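The Istach Public Library closed its old reference desk in April and opened a repair and reuse counter in its place. Ott Ķēniņš, who directs adult services for the library, spoke with the newsletter about the first weeks of the program and its place in the library's long-term plan.

"Lending has always been a form of reuse," Mr. Ķēniņš said. "A book goes out, comes back and goes out again. We asked why a toaster or a telephone should be treated so differently."

Residents brought 305 items to the counter in its opening period. Lamps and small kitchen appliances made up the largest share, followed by clothing. Items that cannot be repaired are sorted for parts or sent to Elska, the county's recycling contractor.

Mr. Ķēniņš said that staff had expected more electronics. "Many people keep an old phone in a drawer for years," he said. "They worry about the photographs and messages stored on it, and that worry is reasonable. We now hold a short class on moving files and erasing a device before it is given away."

The class lasts one evening and is limited to five residents. Participants are asked to bring the charger and, if they still have it, the original box. 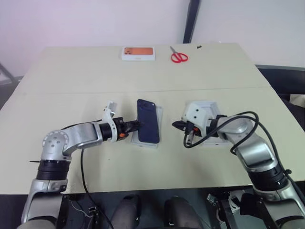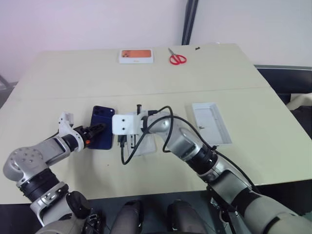 Asked about cost, Mr. Ķēniņš said that the counter is paid for through the Simões bequest, which supports the program for three years. After that period the library board will decide whether to include it in the regular budget. "I would like that decision to rest on use," he said. "If residents keep coming, the case is a simple one - and if they do not, we should know that as well."

The library also plans to lend hand tools through its Hiketti Street branch. A survey on the proposal drew 901 replies, and requests for sewing machines outnumbered those for power drills. Mr. Ķēniņš said that the first sewing machines have been ordered and that borrowing rules will be posted at both locations.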